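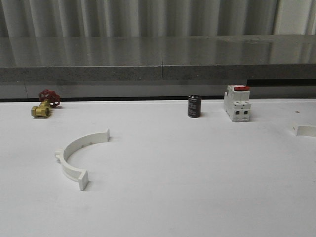
Buying one arm first and a second in September would be the safer order, Solange Le Goff told the Drestosard budget meeting, and by the end of the evening most of the room had come round to her.

The repair and resale shop had gone in asking for two sorting arms at once. Now it gets one, a Grakovell, with the other held back until the first has done a full stretch on mixed plumbing and electrical stock - valves, breakers, pipe clamps, the small stuff that eats up staff hours.

Price for the single arm with stand and basic fingers is 3,103 euros. Training is another 276. Spare finger pads come in packs of 8 and the shop wants two packs in the cupboard before anything is switched on. Delivery not included, still being argued over.

Sixten Viklund, who drew up the plan, had wanted both arms on the one order to get the discount. "We lose 100 euros by splitting it. I can live with that, but I'd like it written down that I asked."

It was written down.

The rival quote from Marchetti was cheaper on paper but left out the software licence after year one. Eugénie Texier rang them twice for a figure and did not get one. Quote now set aside, not refused.

Main worry from the floor was odd shapes. Round clamps roll or tip, handwheels stick out at an angle, and a breaker has to be picked up without knocking the lever. Lucienne Lecomte asked for a trial using the shop's own parts and not the suppliers demo blocks. Agreed, and it goes in the order as a condition of payment.

Bench space also came up. The arm needs a clear table bolted to the floor, and the one in the back at Driradside is on castors. New legs to be priced seperately.

Order goes out once delivery is settled. Money for the second arm stays in the equipment line untill the September meeting.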